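An August Afternoon at the Vallton Textile Fair

December 18, 2024

I have been meaning to write up our visit to the Vallton Textile Fair since the summer, and now that the evenings are dark and the tea is always on, I finally have no excuse. We drove over in August with the windows down and a cooler full of sandwiches, and I came home with a sunburned nose, two wool blankets and far more opinions on plaid than any person needs.

Vallton is a former mill town, and the fair fills the old Rafferty weaving sheds down by the river. There were 111 stalls this year, according to the program, and I believe we stopped at most of them. My favorite part was the loom hall, where a very patient weaver from Gidesetti let us stand at her elbow while she threaded a warp. She explained that a plaid begins with the stripes you set up lengthwise, and that the crossing threads usually repeat the same order, so a mistake at the start will follow you all the way down the cloth. She had a scarf on the loom with 200 threads still to go, and she was chatting away the whole time as if it were nothing! I would have been in tears.

After lunch we wandered over to the color talk, which ran long but was well worth the hard chairs. The speaker had a soft spot for red and black checks, the kind you see on hunting jackets and cabin curtains, and she talked about how a strip of white between two strong colors wakes the whole pattern up. I have been noticing it everywhere since then, and well beyond blankets and shirts (my family is tired of hearing about it).
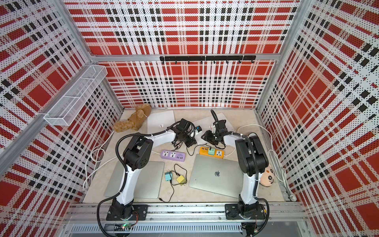 Photo: Fiselell

Red, black and white plaid turns up on metal wall panels as happily as it does on wool, and I like how bold it looks at that size. The speaker's advice for anyone decorating at home was to pick one big check and keep everything near it plain. I have tried this in our back bedroom with one of the new blankets and I think she was right, although the curtains will have to go.

The dye shed was the last stop, and it smelled of wet sheep and onions. You could dip your own hank of yarn for a small fee, and I chose madder, which gave me a lovely brick color that has faded a little on the windowsill. The line was long by then, so go early if you have children with you.

A few notes if you are thinking of going next August. Parking is in the field behind the sheds and gets muddy. The pie stand takes cash only, and the rhubarb sells out first. Wear real shoes, as the old floors are uneven, and bring a bigger bag than you think you need. I already have my eye on a green and navy throw I talked myself out of, and I'm hoping the same stall will be back.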